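3.2 Listing data and amenity coding

Property records were drawn from the Gosard booking platform, which publishes one page per lodging with a free-text description, a list of facilities and a price calendar. The initial extract held 822 independent hotels and guesthouses on the Trirnach coast. Properties with fewer than 80 guest reviews were dropped, as were those closed for the whole of June, leaving 717 for analysis.

Facilities were coded from the description and the facility list separately. Where the two disagreed – most often on parking and on whether breakfast was included in the room rate – the facility list was used. Terms such as "kitchenette," "kitchen corner" and "self-catering unit" were merged into one category following the scheme of Holroyd and Dankwa. Swimming pools shared between neighboring properties were coded as present for each.
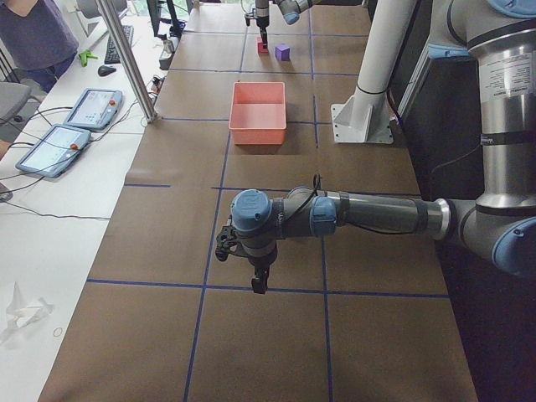
Figure 3. Worktable with brown paper and blue tape grid.

Room rates were taken as the lowest refundable price for two adults on a single night. Rates quoted in other currencies were converted at the rate of the extraction date, 2019-12-12. City taxes and resort fees were excluded, as they are collected at the desk by some properties and at booking by others. Distance to the nearest beach was measured along walkable roads, with an upper limit of 3000 m; properties beyond that limit were assigned to the inland group.

The log of the nightly rate was regressed on the amenity indicators, distance, star category and number of rooms. Standard errors were clustered by municipality. On-site restaurants entered the model twice, once as a simple indicator and once interacted with distance to the town center, following Çetinkaya's argument that a restaurant is worth more to guests who have few other places to eat within walking distance.
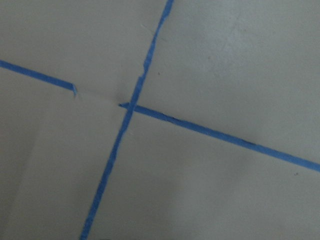 Figure 4. Strips of blue tape on a pale surface, close view.

Two coders, Issa and Mancuso, worked through the full set independently. Disagreements were settled by a third reading of the property page. The item with the lowest agreement was "family room," a label that hosts apply both to connecting rooms and to a double room with an extra bed. It was left out of the main model and is reported only in the robustness checks in Section 5.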